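Search this site Search Go

About Us

Hi, and welcome to Dedovlow! We're a small touring shadow theater, which means a bedsheet-sized screen, a bright lamp, a lot of cut paper and a couple of grown adults crouching behind it all in black socks. I started the company, I still cut most of the puppets, and I'm the one writing this page, so if it wanders around a bit you'll know who to blame.

I came to shadow theater sideways. I trained as a dancer, wasn't a very good one, and ended up backstage on a Christmas show in Prirness where the lighting person let me play with the follow spot during lunch. I held my hand up in front of it and there was this enormous hand on the back wall, and that was pretty much that. I went home and cut a heron out of a cereal box. It was a terrible heron (the neck folded in half every time it moved) but I kept at it all winter, and by March I had a bird that could fish.

Our first real show was called The Ferry That Wouldn't, and we did it in the Kazlauskienė Rooms in Flirgate, upstairs, with the radiator banging through the quiet parts. The house holds 129 and we nearly filled it, mostly with people who thought they were coming to see a magician. They stayed anyway! We've gone back every season since, and the radiator is still there.
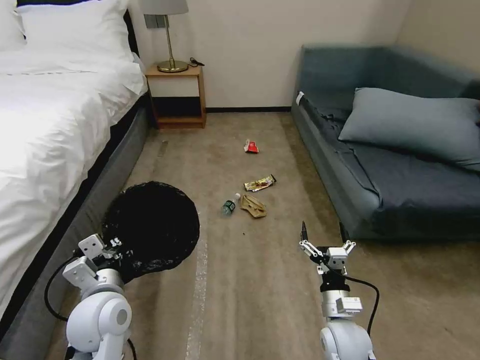 How long is a show?

Most of ours run just under an hour with no intermission, and the one for very small children is about half that.

The company is 2 of us full time, plus a musician when there's money for a musician. On the bigger pieces we hire in another puppeteer, and everybody gets paid the same, including me. I do the design and the cutting and I tend to play the villains. My partner in all this handles the lights, the van, the bookings and every character with a limp. We both sweep.

The puppets are card, mostly, with wire joints and thin rods. For anything that needs color we use lighting gel, and for smoke and water we use whatever works that week. The river in The Ferry That Wouldn't is a strip of shower curtain with glue dribbled on it, and I've tried to replace it with something nicer several times and the nicer things look worse. I've got a drawer full of failed rivers. I should throw them out, but then I'd need one.

People often ask if it's an old tradition or something we made up, and the truth is it's a bit of both. Shadow theater is very old and lots of places have their own way of doing it, with their own stories and music and rules, and we don't pretend to belong to any of those. What we do borrows from silent movies, paper cutting and the kind of comedy where someone walks through the same door over and over. I've learned a huge amount from watching people who grew up inside the older forms, and if you ever get the chance to see one of those shows, go. Skip ours that night.

We have 3 pieces on the road at the moment:

The Ferry That Wouldn't is still going, with a much better heron. It's for everyone from about six up.

Nightwatch at the Button Factory is our spooky one. There's no gore in it but there's a long stretch of total darkness with footsteps, and some adults don't love that, so we warn people at the door.

Small Moon is for babies and toddlers and whoever's holding them. They sit right up close on mats, and at the end they come around behind the screen and try the lamp themselves. It gets loud. I love it more than anything else we do. 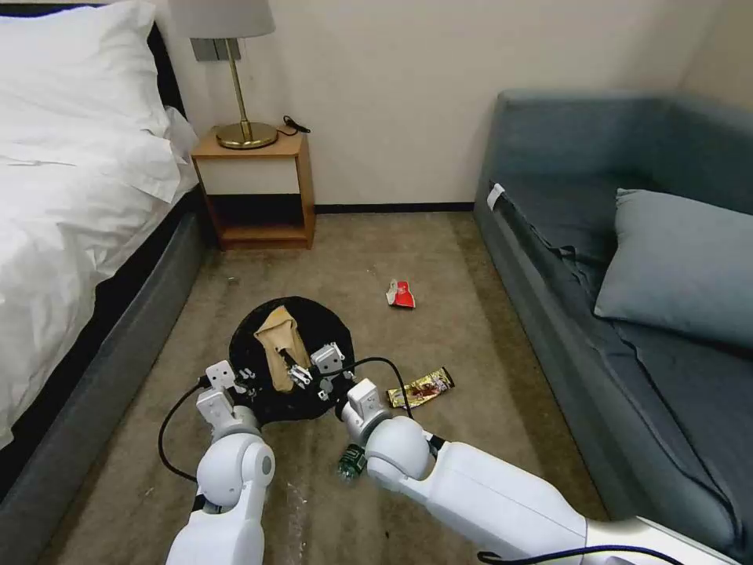 Do you bring your own equipment?

We bring the screen, the lamps and the sound, and all we ask the venue for is a room that goes dark and a working outlet.

The dark part is harder to come by than you'd think. Plenty of lovely halls have a skylight, or an exit sign that could guide ships, or those thin curtains that turn the whole room orange at four in the afternoon. We carry blackout cloth and a great deal of tape. If you're thinking of booking us and you're not sure about your room, stand in it at the time of day the show would be and see if you can read a newspaper. If you can, write to me and we'll figure something out.

Last season we gave 108 performances, which is more than we'd ever done and probably more than I'd like to do again. It was mainly schools and libraries on weekdays, then theaters and arts centers for the weekends, with a festival thrown in here and there. My knees would like it known that crouching is a skill. We've since built a set of low rolling stools, and they squeak, so now the Button Factory has mice.

We also teach. The school workshop takes a morning and everyone leaves with a puppet that has at least one moving part. We start with hands, go on to scissors, and finish with a little show in which (without fail, in every single school) something gets eaten by something bigger. For teenagers and adults there's a longer version on a Sunday where we get into scripts, timing, how to make a puppet think, and why you should leave the thing still for longer than feels comfortable. You don't need to be able to draw. I can't really draw either, I cut first and see what it looks like.
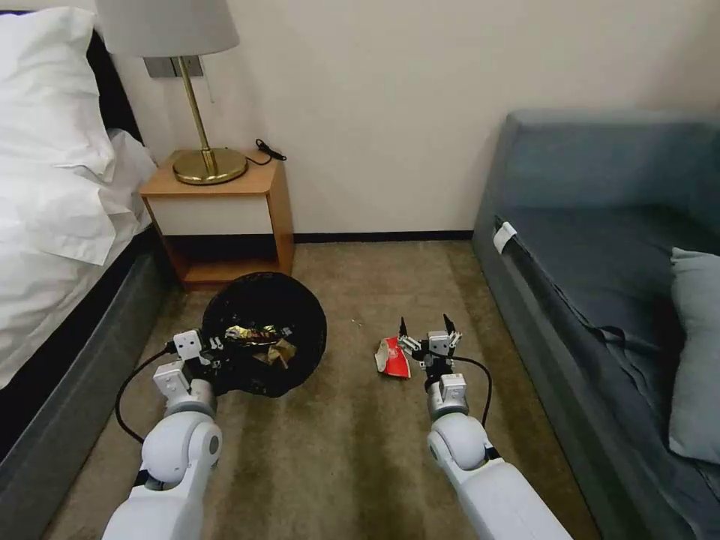 One parent in Flirgate wrote to us after Small Moon that her son had spent the whole evening in the hallway with a flashlight and a fork, and wanted to know if we could please tell him how to make the fork bigger. (Move it closer to the flashlight! That goes for all of you.)

Letters like that go up on the wall of the workshop, which is the back half of an old dairy outside Prirness. It's cold and it smells slightly of cheese and I wouldn't swap it. We open it up once a year, when we drag everything out of the boxes and let people work the puppets from shows we've retired. There's a whale in there that needs several people to lift its tail. It was in a piece that ran for about a week and deserved to, but the whale is wonderful and I'm not giving up on it.

As for what's next, I'm working on a new one about a lighthouse keeper who's afraid of moths. So far I have the moths. The music's coming along, the ending isn't, and we'll be trying bits of it out on the Flirgate crowd before anybody else gets a look, since they've never been shy about telling us which parts drag.

If you'd like us to come to you, or you want to get on the list for workshops, send a note with your town and the rough size of your room. We're on the road a lot, so give us a few days to answer. If it's urgent, say so in the subject line and I'll see it at breakfast.

Last updated: March

Contact | © Dedovlow Shadow Theater, Prirness | Back to top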